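Balloon week in the activity room

The September session of the Tratarbridge Saturday-style workshop has moved to weekday evenings, starting at 6:30, and the first one is given over to balloons and paper. The program is the same one we ran in the spring under the name Pyo. It is open to anyone in Tratarbridge aged 7 and up, and there are 30 places. Children under ten need an adult with them at the table.

The evening starts with paper. Everyone gets a stack of plain white sheets and folds as many shapes as they like. Don't worry about neat creases. A sheet that has been crumpled, opened up and folded again holds its shape better than a flat one when it is glued to something round, and it is easier to tear into petals or fins. Thin copy paper is the best choice. Construction paper is too stiff and pulls away from the balloon as the glue dries.

After the break we move on to the balloons. Pale colors work best because the paper and the pencil marks both show up on them. Inflate yours to a little less than full size. A balloon that is blown up tight will squeak and pop when you press on it, and a softer one gives you some room to work. 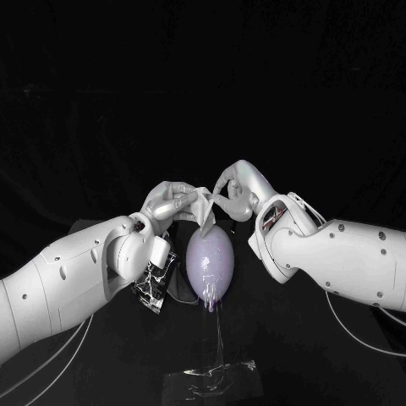
A folded sheet of white paper at the top of a pale lavender balloon.

If you want your balloon to stand on its own while you decorate it, set the knot in a ring of rolled cloth or a plastic cup. Start at the top and work down. Glue stick is fine for small pieces. For anything larger than a playing card, use the white glue we keep in the squeeze bottles and hold the paper in place for a slow count of 30. Tape is available too, but it can't be moved once it is down, and pulling it off will usually finish the balloon.

Two things from the spring sessions are worth repeating. Please open packets of paper and balloons over the bin, or put the clear wrappers in the bag at the end of the table when you are done with them. Loose plastic slides around under the work and ends up stuck to the glue. Also bring an old cloth or hand towel from home. We have a few dark ones in the cupboard, but they get used up in the first half hour.

The supply cupboard was restocked over the summer. The Prorix paper drive brought in 2,944 sheets, and we have sorted them by weight and put the lightest on the bottom shelf where younger children can reach them. Balloons are on the shelf above. We used 1,425 of them last year, almost all of them for the winter party, so this year's party balloons are being kept in a separate box marked Mekon. Please leave that box alone even if the shelf runs low.

A balloon covered with paper needs to stay still overnight if you want to keep the shell. Write your name on a slip and put it under your piece before you go, then collect it at the next session. Anything with only a few decorations can go home the same evening. Carry it in a paper bag with the top left open.

The second session will be on paper strips and paste, using balloons again as the form. Wear clothes you don't mind getting paste on. Sessions end at 8:15, and tables need to be wiped down before then. The sign-up sheet is on the board inside the front door. If all the places are taken, add your name at the bottom and we will call you if one opens up.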